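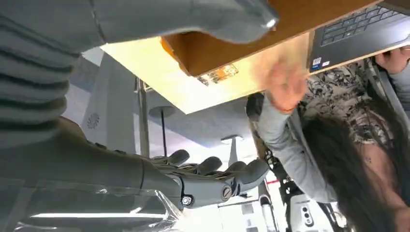 Clonberg Ribbed Throw

Some blankets look lovely folded over a chair and then never get used. We wanted the other sort, the kind you reach for the minute you sit down with a book, and the Clonberg has been that blanket in our house since June. It's a soft, midweight cotton knit with a deep rib, and it gets nicer with every wash (ours has been through plenty, thanks to the dog!).

Myung-ja Ok drew up the pattern for us and fussed over the border for weeks – we're so glad she did, as the corners lie beautifully flat.

Size: 90 x 115 cm
Colors: oatmeal, moss, slate
Care: machine wash cool, dry flat

Buying for a bigger sofa? Order 2 and we'll happily send them from the same dye batch, just leave us a note at checkout. The moss is back in stock Thu 16 July.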